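How the Khunthong Robot Club Teaches an Arm to Set Down a Snack

Have you ever picked something up without thinking about it at all? Your hand knows how wide to open and when to stop squeezing. A robot arm knows none of that until somebody teaches it, and this October that somebody is a club of 11 students who meet after school with their coach, Sunee Sukprasert.

Their job sounds easy — pick up a small red thing and put it on a plate. Easy for you, maybe!

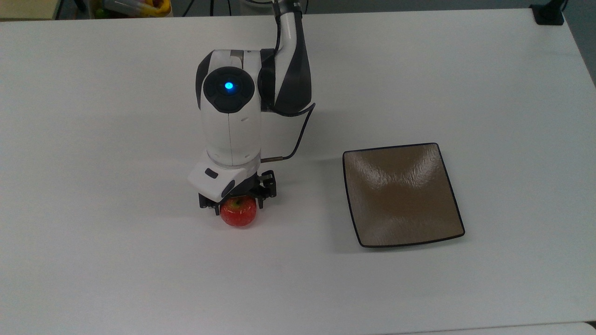

The arm holds a red apple. The plate is waiting on the right.

The part that does the holding is called a gripper. Its fingers can open and close, a bit like yours, but they have to be told where to go. So the students write the big job down as seven little steps, and then they try them out, one after another, very slowly.

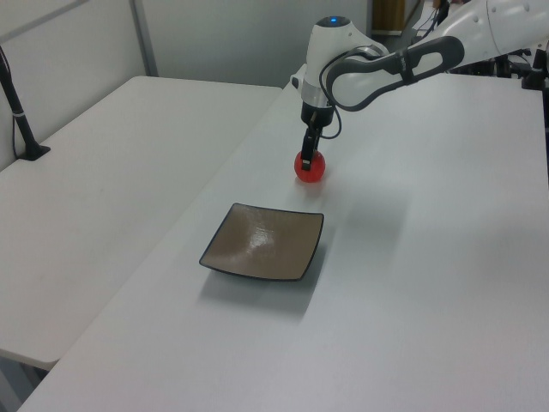 Fingers closed, just above the table.

Panya likes the lifting step best. Anong likes letting go, and she says you should try it at home with a grape and two spoons. Go slowly, and give yourself 30 tries before you ask for a fork!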